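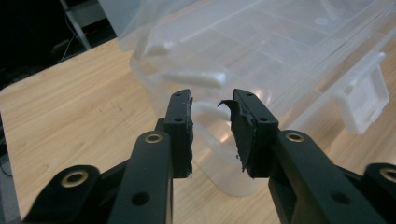
Stetine Portable Singer's Amplifier

A battery speaker with a wireless microphone, made by Risolport for solo singers who perform in shops, markets, care homes and on the street. It carries one voice and one backing track, and it runs without a mains socket.

In stock. Reviewed by 3,028 customers.

About the Stetine

Most small speakers are built for recorded music and make a live voice sound boxed in. The Stetine has a separate voice channel with its own tone control, so the backing track can be turned down without touching the singer. Trained voices are hard on cheap equipment, and an opera singer standing close to the microphone will make many units crackle on the top notes. The voice channel has a limiter that holds the level back before this happens. It can be switched off with the small button next to the microphone dial.

The speaker has a carrying handle and a socket underneath that fits a standard stand. The front grille is steel. The dials on the top panel are large enough to turn with gloves on — useful if you sing outdoors in January.

The microphone

The wireless microphone is handheld and comes already paired with the speaker. It has a 3,000 mAh rechargeable battery, which charges through the same lead as the speaker. A green light shows while it is on and turns amber when there is an hour left. The on/off switch is recessed to stop it being knocked by accident during a song.

A headset version is sold separately. It suits people who need both hands free, such as guitarists or anyone who sings while serving customers. The headset and the handheld microphone can't be used at the same time.

Battery life

The speaker runs for 17 hours at background level, measured with the handheld microphone and a backing track both in use. At full volume you should expect a good deal less. Cold weather also shortens it. The battery can be replaced by the owner with a coin-slot screw, and spares are listed on our parts page.

Backing tracks

Tracks can be played from a phone over Bluetooth, from a USB stick, or through the 3.5 mm socket. The Usman app lets you put songs in order, change the key and set a pause between each one. It is free and works on most phones. You don't need the app to use the speaker, and files on a USB stick will play in alphabetical order without it.

Please note that the key change only works on tracks stored in the app. It doesn't work with streaming services.

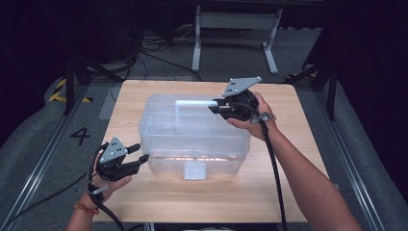
What's in the box

Stetine speaker
Handheld wireless microphone
Foam windshield for the microphone
Charging lead and UK plug
Shoulder strap
Printed quick start guide

Stands, the headset and the padded Cuvon bag are sold separately. The Cuvon bag has a side pocket for the microphone and a rain cover that folds into the base.

Setting it up in a shop

Place the speaker at head height or just above, on a stand if you have one. Keep it in front of you and pointing away, as standing in front of the speaker will cause feedback. Chiller cabinets and tiled floors reflect a lot of sound, so start with the treble dial at the middle and turn it down if the words sound harsh. Ask someone to stand at the tills and tell you whether they can still hold a conversation.

If you are playing published music to the public, check with the shop that it has the right licence.

From our customers

"I sing by the flower stall on Saturdays and the old speaker gave up whenever I went above a G. This one copes. The strap is a bit short for me." — Nnamdi Iyamu

"Bought for our staff choir's soloist. Sound is clear right to the back of the shop. Took me two goes to find the limiter button, it is very small." — Kelechi Olatunji

Delivery and returns

Delivery is free to mainland addresses. You can return the speaker within 14 days if it isn't right for you, with all the parts and the packaging. For hygiene reasons we can't take back foam windshields or headsets once the seal has been opened.

The guarantee is two years for the speaker and one year for the microphone and both batteries. Keep your order email as proof of purchase.

Page last updated Jun 14, 2024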